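Reparación de desgarros en papel con papel japonés y engrudo de almidón

Servicio de Conservación de la Biblioteca de Hevbridge
Guías prácticas para salas de lectura y archivos asociados

Objeto y alcance

La presente guía establece el procedimiento básico para la reparación de desgarros sencillos en hojas sueltas y en páginas de libros de uso corriente. Se dirige al personal de las salas de lectura, así como a los archivos de Morkemness y Ganunmont que tienen cedidos ejemplares en préstamo permanente.

El procedimiento es aplicable a papeles impresos sin recubrimiento, en estado estable y con tintas no solubles al agua. Quedan excluidos los manuscritos, los mapas coloreados a mano, las fotografías, el papel cuché, el pergamino y los documentos con presencia visible de moho. Tampoco se intervendrá ningún ejemplar del fondo Cormier, cuyas 3000 hojas se tratan exclusivamente en el taller central.

Ante cualquier duda sobre la conveniencia de la intervención, el ejemplar se introducirá en una carpeta de cartulina sin ácido y se remitirá al taller con la ficha correspondiente.

Materiales

Papel japonés de fibra larga, en dos gramajes: uno fino para zonas con texto y otro algo más grueso para márgenes y esquinas.
Almidón de trigo en polvo, sin aditivos.
Agua destilada.
Pincel plano de cerda suave y pincel fino de punta redonda.
Plegadera de hueso o de teflón.
Tejido no tejido de poliéster y papel secante.
Pesos planos forrados y placas de vidrio con los cantos pulidos.
Pinzas de punta roma, regla metálica y tapete de corte.
Bolígrafo de agua o pincel con depósito.

No se admite el uso de cinta adhesiva de ningún tipo, incluida la que se comercializa como «de archivo». Los adhesivos de estas cintas pueden resultar difíciles de retirar al cabo de los años.

Examen previo

La hoja se coloca sobre papel secante limpio y se observa con luz rasante. Debe anotarse en la ficha la longitud del desgarro, su situación en la página y la existencia de pérdidas. Los desgarros oblicuos suelen presentar bordes biselados, con fibras expuestas por ambas caras. Conviene identificar qué bisel queda por encima antes de aplicar humedad.

A continuación se comprueba la solubilidad de la tinta. Se deposita una gota mínima de agua destilada sobre un signo poco relevante, se espera unos instantes y se presiona con un fragmento de secante. Si aparece cualquier resto de color, la reparación se suspende.

La suciedad superficial se retira en seco, con brocha suave, desde el centro de la hoja hacia los bordes. La zona del desgarro se limpia en último lugar y siempre en la dirección de la rotura. El polvo atrapado entre las fibras quedaría fijado por el adhesivo y formaría una línea gris permanente.

Preparación del engrudo

Se mezcla una parte de almidón con cinco partes de agua destilada y se deja reposar hasta que el polvo se haya hidratado. La mezcla se calienta después a fuego suave, removiendo sin interrupción, hasta que pierda el aspecto lechoso y adquiera una consistencia translúcida. Se mantiene al fuego algunos minutos más y se retira.

Una vez frío, el engrudo se pasa dos veces por un tamiz fino y se diluye con agua destilada hasta obtener una textura semejante a la de la nata líquida. Para papeles muy delgados se empleará una dilución mayor. El preparado se conserva en recipiente cerrado dentro del frigorífico y se desecha ante el menor cambio de olor o de color.

Corte de las tiras

El papel japonés destinado a reparaciones no se corta con tijera ni con cuchilla. Se traza con el pincel humedecido una línea paralela al desgarro y se separa el papel tirando con suavidad hacia ambos lados. El borde resultante conserva las fibras largas, que reparten la tensión y reducen la visibilidad del injerto. La cuchilla se reserva para las piezas auxiliares de secante y poliéster, que se preparan sobre el tapete con ayuda de la cuadrícula.

La tira debe sobrepasar ligeramente la anchura del desgarro por cada lado y prolongarse un poco más allá de su extremo interior. En roturas largas o curvas se preferirán varias tiras cortas, con un pequeño solape entre ellas.

Aplicación

Los bordes del desgarro se alinean en seco, tomando como referencia las líneas de texto. Se aplica engrudo con el pincel fino sobre el bisel inferior, se cierra la rotura y se presiona con la plegadera a través del poliéster.

La tira se encola sobre una placa de vidrio, se levanta con las pinzas y se deposita en la cara menos visible de la hoja. Las fibras sueltas se peinan hacia fuera con el pincel casi seco. El exceso de humedad se absorbe con secante, sin frotar.

Si el desgarro alcanza el borde de la hoja, se deja sobresalir la tira y se recorta una vez concluido el secado.

Secado y condiciones ambientales

La zona reparada se dispone entre dos piezas de poliéster y dos secantes, bajo vidrio y peso. Los secantes se sustituyen a los pocos minutos y de nuevo al cabo de una hora. El ejemplar permanecerá bajo peso hasta el día siguiente.

El local de trabajo debe mantenerse a 18 grados y con una humedad relativa del 51 por ciento. Las reparaciones se revisarán transcurridos 14 días, antes de la devolución del ejemplar a la estantería. Si se aprecian ondulaciones o bordes levantados, se hará constar en la ficha y se consultará al taller.

Orden del puesto

Al término de la sesión se lavarán los pinceles con agua templada, se limpiará el tapete con un paño apenas húmedo y se recogerán los recortes. El papel japonés sobrante se guarda en plano, clasificado por gramaje. Los secantes usados no se reutilizan en contacto directo con documentos.

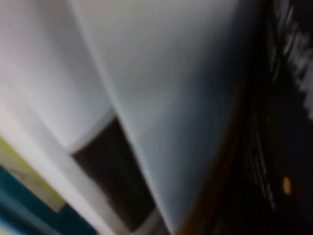
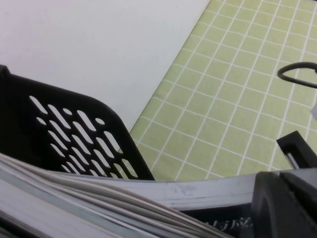
Comentarios

Mackenzie Cloutier: Agradecería que en la próxima revisión se ampliara el apartado del engrudo. En papeles de periódico, la dilución indicada me ha dejado cercos alrededor de la tira, incluso cambiando el secante con frecuencia. He obtenido mejor resultado con un engrudo más espeso, aplicado en muy poca cantidad y tras retirar parte del agua sobre un secante antes de colocar la tira. Quisiera saber también si el taller admite ese método para las hemerotecas o si debemos remitir los ejemplares sin intervenir.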